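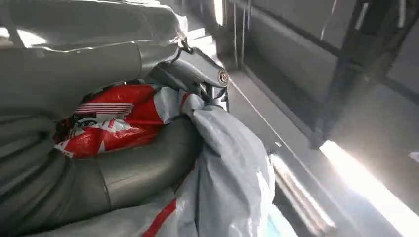 Progress report to the Alexiou fund: Gretham store clear-out, December

Work on the Gretham store is past the halfway point. When the grant began, the room held roughly 200 bags and boxes of mixed goods, most of it moved over from the old Jaten building without labels. We have now opened, sorted and relisted more than half.

Plastic bags have taken the most time. Many were reused shopping bags packed inside one another, and the contents had to be checked by hand before anything could go on the list. Sound bags are kept for repacking and the rest go to film recycling.

Padded fabric and bedding are handled separately – they take up a lot of space and crush anything put under them.

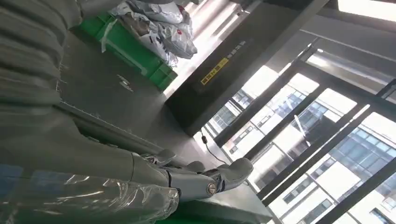 Goods that are staying get a clear plastic cover so staff can see what is underneath. The tabletops still need a proper wipe-down, and that is planned for the last week of the job.

Spending is on budget. We bought 100 shelf labels and 50 storage boxes from Ornix. The boxes came late, which put us two weeks behind on the back shelves.

Next period:
Finish the back shelves.
Send the full list to Alexiou.
Agree on what goes back to Jaten – we still need a decision on the bedding.

We use cookies to improve your visit. Accept all | Manage settings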